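How to set up a shared desktop pool in Mandaton

Guadalupe Orozco
Updated 2025-06-13
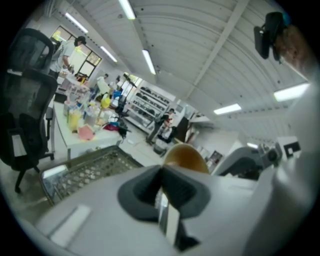
An office chair with a mesh back.

Use these steps to create a pool of shared desktops, set its limits and give people access to it. The steps apply to the Mandaton web console. If you manage pools from the command line, the option names are the same but the order is different.

Before you start

You need an account with the Pool Manager role. The Viewer role lets you open the pages below, but the Create button stays grey.

You also need a base machine that has been shut down cleanly. Mandaton won't copy a machine that is running or suspended. If yours was built before January, open it once and let the agent update itself, then shut it down again. Older agents can't report idle time, so the automatic shutdown in step 4 will do nothing.

Check your storage allowance under Account > Limits. Each desktop in a pool keeps only its own changes, but the base copy counts in full.

Step 1. Make a template from the base machine

Go to Machines and select the one you want to use. Choose Actions > Save as template. Type a name and pick a region. We use Cesville for everything in this guide; pools can only be built in the region where the template is stored, and moving a template later means saving it again from scratch.

Leave "Remove local accounts" ticked. If you untick it, anyone who had an account on the base machine will be able to sign in to every desktop in the pool.

Saving can take a while on a large disk. You can close the page. The template shows as Ready when it is done.

Step 2. Create the pool

Open Pools and choose Create. Fill in the first page:

Name: letters, numbers and hyphens only. The name appears in the sign-in list, so pick something people will recognise.
Template: the one you saved in step 1.
Size: Small, Medium or Large. Medium is enough for office software and a browser.
Maximum desktops: the upper limit for the pool. The highest value the console accepts is 500.
Kept ready: how many desktops stay switched on and waiting. Start with 3.

A ready desktop is charged at the full rate even when no user is signed in to it. If your users can put up with a short wait in the morning, set this to 0 — the first person in will see a "Starting your desktop" message until the machine is up.

Choose Next.

Step 3. Set up the network

Pick the network the desktops should join. If the list is empty, your administrator hasn't shared a network with your account and you'll need to ask for one before going further.

Under Ports, add 2771 as an outbound port. The agent uses it to talk to the console. On an open network this is already allowed, but on a restricted one the desktops will start and then sit at "Waiting for agent" until they time out.

Leave "Public address" off unless you have been told to switch it on.

Step 4. Choose a schedule

The schedule controls when desktops can be started. Outside these hours the pool shows as closed in the sign-in list, and anyone already working gets a warning before their session ends.

Set "Shut down when idle" to 4 hours to begin with. A shorter time saves money but catches people who leave a long job running, as the agent only looks at keyboard and mouse activity. You can exempt single users from the Members page.

Times follow the pool's region and not the browser. Check this if your team works somewhere else.

Step 5. Add people

Open the new pool and choose Members > Add. You can paste a list of email addresses, one per line, or link a group from Forsberg if your organisation uses it for sign-in. Linked groups are refreshed overnight. To bring in a change sooner, choose Sync now.

Everyone you add gets an email with a link. The link works once. If someone loses it, select their name and choose Resend — don't remove and add them again, or their saved files will be detached from the account.

Step 6. Test the pool

Sign in with an ordinary account. A Pool Manager account skips the schedule and the idle limit, so it won't show you what your users will get.

Open a desktop, save a file to the Home folder, sign out and sign back in. The file should still be there. Save another to the desktop itself and repeat. That one will be gone unless you have turned on Olier profiles for the pool.

If something goes wrong

"Template not available": the template is in a different region from the pool.

"Waiting for agent": check the outbound port in step 3, then restart the desktop from the console.

"No desktops left": the pool has reached its maximum. Raise the limit under Pool > Edit, or end disconnected sessions from the Sessions page. Unsaved work in those sessions is lost.

Related pages

Updating a template without closing the pool
Moving members between pools
Reading the monthly usage report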